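I run a little sewing studio in Drustside, and I need a part-time helper from July! You'd be cutting, pressing and packing quilt kits with me and Dymphna Daly, two days a week – mostly mornings.
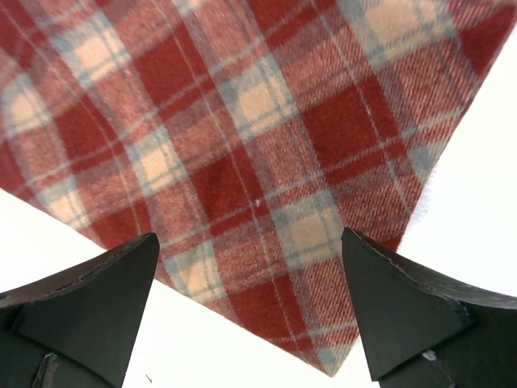

The work is easy to pick up if you like fabric and don't mind standing. Flannel is a big part of it, plaid especially, and you'll get used to cut edges that go a bit fuzzy. Pay is $86 a morning, plus all the scraps you can carry (I mean it, please take them). Stop by the shop or drop me a note – Kurniawati Lau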